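Tendach Chores: data card and README

Version notes are at the bottom. If you have come for the download script, skip to "Getting the files". If you have come to find out whether a robot can tidy your kitchen, the short version is that it can tidy a small, well-lit part of ours, provided you are not hungry.

What this is

Tendach Chores is a set of recorded household and shop-floor tasks done by two-fingered robot arms at a worktop. It holds 1,299 episodes. An episode is one go at one chore, from the arm's starting pose to the moment the operator presses the pedal. Some of these end in triumph. Others end in Sinéad Mulligan saying "no" quite quietly and reaching for the pedal early, and we have kept those too.

The arms were driven by people. That matters, and we would like it near the top of the page, as people have a way of watching these clips and congratulating the machine. Every movement in the main split was made by a human being holding a pair of handles. The machine's own efforts are in the folder called "policy", and you will be able to tell which is which without reading the folder name.

Who made it

Bok-nam Cha set up the stations and wrote the recording code. Ruaridh Yule and Sinéad Mulligan did most of the driving. Amnuay Thongsuk chose the tasks, bought the props and wrote the task sentences. Aidan Mac Suibhne cleaned up the labels and wrote this card, so complaints about tone come to him.

The shop-floor tasks were worked out with Dritwood, who make flat-pack shelving and were kind enough to tell us which bits of packing a shelf are dull. All of them, was the answer, but we picked the ones that fit on a table.

The tasks

Episodes fall into 15 task families. The names in the index are short, so they are spelled out here.

put_fruit: move fruit between the worktop and a bowl, either way
stack_cups: stack cups, unstack cups
wipe: wipe a marked patch with a cloth
fold_small: fold a tea towel or a flannel
sort_cutlery: cutlery into a divided tray
lid_on: fit a lid to a tub
lid_off: the reverse, and much harder
peg: clip a peg to a line, or take it off
pour_dry: pour rice or lentils from one cup to another
bag_fixings: shelf fixings into a paper bag
count_dowels: dowels into trays, a set number each
label_flat: press a sticker on a flat carton
nest_trays: stack packing trays
cap_tube: push end caps on short tubes
tidy_mixed: several of the above, with objects left over from whatever came before

The last one is the only family that looks anything like a real chore. It is also the one with the worst numbers, and anyone writing a press release should be made to read that sentence twice.

What counts as done

Each episode has a field called "done", which is yes, no or arguable. We tried to get by with yes and no. Then Ruaridh folded a tea towel into something that was plainly smaller than it had been but that you would not hand to a guest, and we spent a whole afternoon on it. Arguable stayed in.

For put_fruit, done means the named fruit has ended up where the sentence says and everything else is more or less where it was. Knocking the bowl is allowed. Tipping it over is not. For wipe, done means the cloth covered the patch. We did not measure whether anything was cleaner, and you should be wary of any model that says it learnt to clean from us.

Can it do the chores yet

We trained one policy on the main split, called Nullutell, mostly to check that the files load. It is not a product. We gave it 50 tries at each family with props it had seen and a further round with props it had not.

With cups and trays it is decent. Rigid things that sit flat and look the same from most sides suit it very well, and if your household consists of nesting trays then your long wait is over. Pressing stickers went better than we expected. Folding went as folding always goes. Lids are a sore subject: it can fit one, but when asked to remove one it tends to pick up the whole tub and stand there holding it like a guest who has arrived early.

With unseen props it gets worse at everything. The drop is sharpest on anything soft, shiny or see-through, which rules in a fair amount of what is on a kitchen worktop on a Sunday.

It is slow as well. A person clears the fruit in the time it takes the arm to have a second thought about the first item. We are often asked if speed matters when the machine could work overnight. Perhaps not. We would only say that Bok-nam left it running overnight once, and in the morning it had spent most of the night moving the same dowel back and forth between two trays. Each move was marked a success by the automatic checker. We no longer use the automatic checker.

The shop floor is a little kinder. The parts are always the same and they turn up in the same place, and a bad go costs a paper bag. Dritwood's view after a morning with us was that they would take bag_fixings tomorrow if it were four times faster, and that they would not take count_dowels at any speed until it could count.

About put_fruit

This is the family people use most, so it gets its own section. The fruit is artificial. Real fruit bruises, rolls off under the radiator and gets eaten by the staff, and Amnuay was tired of buying it. Plastic fruit has its own failings as training matter. It weighs next to nothing, so a policy trained on it may be surprised by a melon. It doesn't give under the fingers in the way a ripe plum does either. If you want a robot that can be trusted with a peach, please collect some peaches.

Grapes are the interesting part. A lemon is one object and behaves like one. A bunch of grapes is an argument about where an object stops. There is a stem you can pinch, but it is thin and bends away, and there are the grapes themselves, which are slippery and shift when squeezed. Drivers disagree on which to go for. Sinéad takes the stem where she can get it. Ruaridh goes straight in at the fruit and hopes. Both ways are in the data, marked in the "grasp" field, and you may want to train on one or the other, as a policy trained on both will sometimes try to split the difference and close on air. 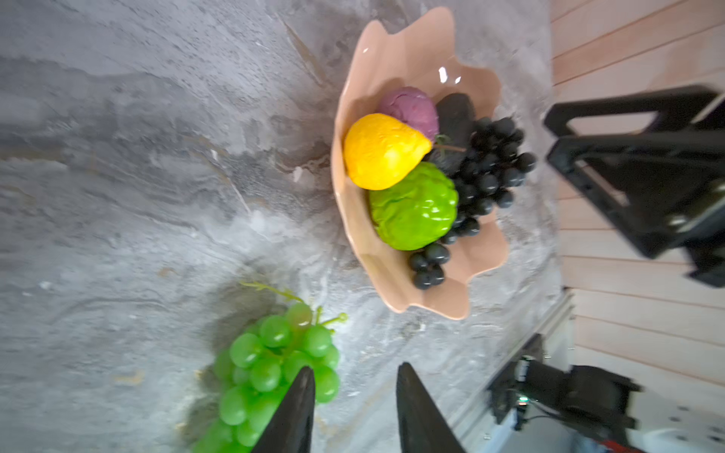
Wrist view, put_fruit. Green grapes on the worktop, the rest of the fruit in the scalloped bowl.

The marbled worktop causes trouble too. Light bounces off it, and the pattern is busy enough that early versions of our object finder picked out fruit where there was only swirl. We thought about covering it with a plain sheet and decided that homes have worktops like this and the model might as well find out.

Dark grapes sitting among other dark fruit are hard to label. Where Aidan could not tell where one thing ended and the next began, the mask has been left out instead of guessed. The "mask_ok" field is set to no for these.

What is in each episode

sentence: the task in plain English, such as "put the green grapes in the bowl"
wrist: video from the camera at the gripper
joints: arm joint angles
grip: how far open the fingers are
done: yes, no or arguable
grasp: put_fruit only, either stem or body
mask_ok: yes or no
driver: a letter, kept the same throughout
notes: free text, frequently rude

The notes field has been read through once and toned down. If anything slipped by, we are sorry, and it was probably about lids.

Known problems

Both main drivers are right-handed and it shows. Approaches come in from the same side far more often than they should.

Episodes recorded late in the day have more "arguable" in them. We think the drivers were tired, though it may be that the labeller was.

In fold_small the flannels were washed in March and came back a different size. Files before and after are marked.

The Kurek grippers were swapped for a second set part of the way through the shop-floor tasks. Finger opening is scaled to match, but not perfectly, and cap_tube suffers most.

Everything took place at a worktop. There are no stairs, no cupboards, no floors, no pets, no children and no one asking where the scissors are. Please do not use this set to claim anything about a home in general.

Getting the files

Run fetch.py from the top folder. It will ask which families you want. Say no to "all" unless you have the disk for it, and start with stack_cups, which is small and good for morale. The split lists are in plain text under "splits". Please keep to them if you are going to report numbers next to ours.

Using it

Free for research and teaching. For anything you mean to sell, write to us first. We ask that you report failures along with successes, and that you say so if your video has been sped up.

Changes in version 2

Added the grasp field to put_fruit
Removed the automatic checker's labels everywhere
Fixed driver letters that had been swapped in peg
Renamed tidy_all to tidy_mixed, after a frank look at the results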